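Community Help > Roads and Driving > Road Markings and Rules

Tagged under: lane markings, passing zones, rural roads, sight distance

Single center line on a two-lane road - what does it permit, and how is the choice made?

I drive between Trotside and Rastthorpe most working days. The route is a two-lane road, one lane each way, with trees on both sides for most of its length. It was resurfaced in November and the markings were put back at the same time. Since then I have been trying to work out whether the new markings match the old ones, and I have found that I don't know what they were supposed to mean in the first place.

My understanding is that there are at least three separate things going on: the color of the line, whether it is broken or continuous, and whether there is one line or two. I have read the driver handbook and it covers broken against continuous in one paragraph. It doesn't say how the highway department decides where one type ends and the other begins. The road is close to straight for 3000 feet before the Kurnamard turnoff, and I would have expected passing to be allowed along all of it.
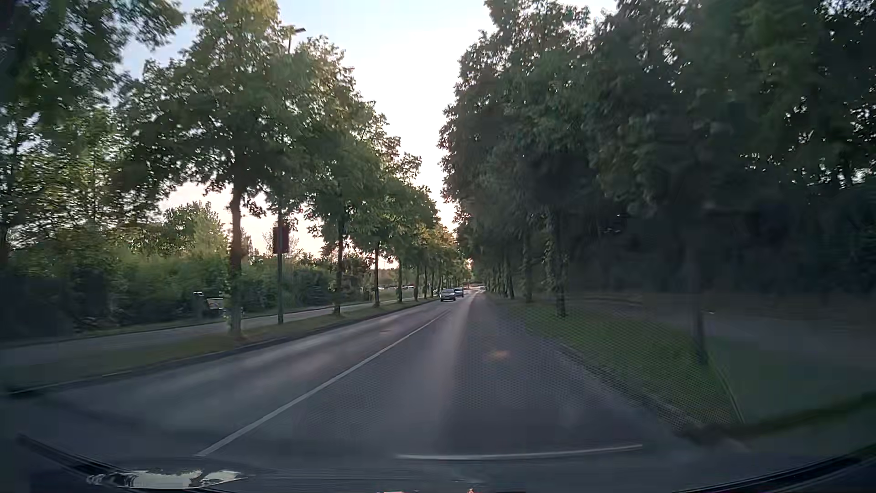 Ma wrote that the straightness of a road tells you very little by itself, and that the passing zone is set from measured sight distance in each direction. The same reply said the old markings may have been wrong for years and simply been copied at each repaint, and that a resurfacing job is often the first time anyone measures again. I was told to post the question here with more detail, so this is the detail.

1. Is the sight distance measured from the driver's eye to the road surface, or to the top of an oncoming car?
2. Does the presence of trees close to the shoulder change the result on a straight section?
3. If I think the markings are wrong, is there a procedure, or do I just write a letter?

The speed limit is 47 on the old county map, which I assume is a typing error. The signs say 45.

Posted 1/30/19

Answer 1 (accepted)

Taking the numbered questions in order. Practice differs between jurisdictions, so check which manual your road authority works to.

1. Neither, if you mean the surface itself. Passing sight distance is normally measured between two points at a fixed height above the pavement, one standing for the eye of the driver and the other for the vehicle coming the other way. In the US both heights are usually taken as 3.5 feet. Stopping sight distance is a different quantity, with a lower target height, and people mix the two up constantly. If somebody quotes you a figure, ask which one it is.

The part that catches people out is vertical curvature. A road can be dead straight on a map and still have a shallow dip that hides a car. From the driver's seat you see the pavement on the near side and the pavement on the far side, and the eye joins them together. The survey will find the dip and the zone will be cut there. On a 3000 foot straight it takes very little change in grade to break the passing zone into pieces, and if a piece comes out shorter than the minimum length it is not marked as a passing zone at all. The two neighboring no-passing zones are joined up across it.

2. On a straight section, trees beside the road do not block the line between two points in the lanes, so they don't enter into the measurement. On a horizontal curve they do, on the inside of the curve. The line of sight there cuts across the shoulder and whatever grows on it. Low branches can also matter at a dip or crest, though in most places the department would trim before it would re-mark.

What trees do affect is driveways and side roads. A junction such as the Kurnamard turnoff may well be handled separately. Some authorities carry a no-passing marking through the approach to a junction regardless of sight distance, and others use a warning sign and leave the line alone. I can't say which yours does.

3. Write, but write to the right office. Maintenance repaints what the plan shows. Traffic engineering owns the plan. Ask for the no-passing zone survey for the segment, give the route number and the two nearest mileposts, and ask for the date of the last field measurement. Requests that name a document tend to get answered faster than complaints do.

On the line types: in the US and Canada yellow separates opposing traffic, and white separates lanes going the same way. In the UK, Australia and a good part of Europe white is used for both, so a white center line tells you nothing about direction there. Older handbooks and imported training material are a frequent source of confusion. Broken against continuous is a different matter from color and should be read on its own. Where there are two lines side by side, the one nearer to you is the one that applies to you.

Answer 2

The previous answer is mostly right but leaves out speed. The required distance goes up with speed, and the value used is either the posted limit or the measured 85th percentile, whichever is higher. If traffic on your road runs well over the sign, the passing zones will come out shorter than you would work out from the limit. This may be your whole answer.

Also check the resurfacing contract. After an overlay it is common to put down temporary markings and come back for the permanent ones when the weather allows. Temporary markings are often simplified. A November job in a cold area could easily be waiting for spring - I would hold off on the letter until then.

Answer 3

Same thing on our road. They moved the line and now I sit behind a tractor for 3 miles every morning. I called and was told it was "per plan". Never did find out what plan.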